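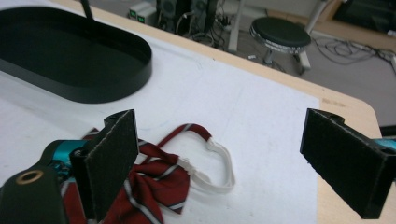
Line 19

The capital request for the Jirnside site closed at noon, and line 19 was still blank. The line was labeled "End effectors, hand-held, with spares." I had written the label in November and had been moving the amount in and out of the cell ever since.

The budget tool was called Oda. Oda would not accept a range, a note, or a question mark. It accepted a number, a vendor code, and a reason of limited length. If a line stayed blank at the deadline it was removed, and the lines below it moved up and took its number. Line 20 was carpet.

I had two quotes. Stadura wanted $1,267 for each gripper, pads included, and would hold the price until the end of the quarter. Lenihan would not quote by the unit. Lenihan sold what it called coverage, a yearly fee under which grippers came and went and the buyer owned none of them. The fee was lower than the purchase price in the first year and higher in every year that followed. The sales sheet showed only the first year.

The case for buying was simple. A gripper is a pair of pads, a drive, and a housing. The pads wear out and the housing does not. If the pads could be ordered separately, the asset would last as long as the work did. I asked Stadura for the part number of the pads. Stadura sent me the part number of the whole gripper.

I went down to look at the work. The request form has a box asking whether the planner has observed the task, and I had never put a false entry in a box.

The task was neckwear. A bow tie had to be picked up off the table and hung, and then the next one. Cloth is hard on a plan. A steel block has a size, and you can look up the grip that fits it. A bow tie has a size only until you let go of it, and the strap makes a new shape every time. I wrote "variable" in the column for part geometry. Oda turned the cell yellow.

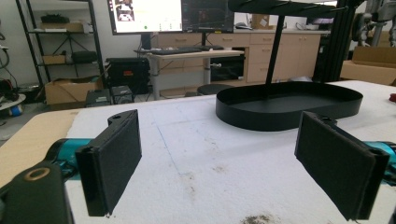

Spares were the part of the estimate I trusted least. The vendor's wear table assumed a clean surface, and I had copied the assumption into the sheet without reading it. The foam on the table had a loose grid of faint blue pencil lines on it, and in among them a patch of brown dirt. A pad that closes on grit does not wear according to the table. I struck out the vendor's rate, doubled the spares from 2 sets to 4, and added a line for foam. Adding the line pushed carpet down by one. Within a few minutes I had a message from whoever owned carpet.

The message asked whether the foam was essential. I answered that the foam was a consumable and that its condition affected the life of a capital item. The owner of carpet asked whether the same could be said of carpet. I thought about this longer than the schedule allowed. Grit has to come from somewhere, and people walk in on the floor. I could not rule carpet out, so I wrote "possible" and copied us both.

With an hour left I built the comparison again. Purchase, with my spares, cost more than Lenihan's coverage in year one. It crossed over in year two, provided that the pads could be bought alone. If they could not, every worn pad was a new gripper, and the lines never crossed at all. The whole plan rested on one part number. I wrote to Stadura a second time and marked the message urgent. Then I wrote to Lenihan and asked what its agreement said about dirt.

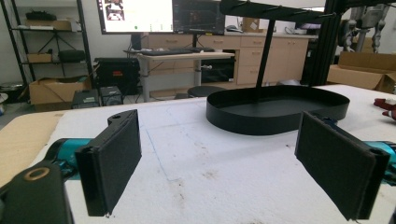
Lenihan replied that coverage applied to normal use. Normal use was defined in an appendix, and the appendix was available to customers. I was not yet a customer. The reply went on to say that if a worn pad showed signs of contamination, the exchange would be billed at the replacement rate, and that the replacement rate was also in the appendix.

I saved the reply to the request folder. It was the only document in the folder that contained the word "contamination," and it made the choice easier than the spreadsheet had.

At a quarter to twelve Stadura answered. The pads had no part number of their own. They could be supplied by special order, in sets, at a price to be confirmed once an order had been placed. I asked if an order could be placed without a price. Stadura said that customers did it all the time.

Oda still wanted a number. I entered the unit price, and for the spares I entered the unit price again, as if every set were a gripper. It was the highest figure the facts would support. In the reason field I typed "Pads not priced. Surface not clean. See foam." That used all the characters I had.

The cell stayed yellow for a moment and then went white. The line locked at noon. On the next screen Oda asked me to estimate the date on which the equipment would no longer be needed, and the field would not accept a blank.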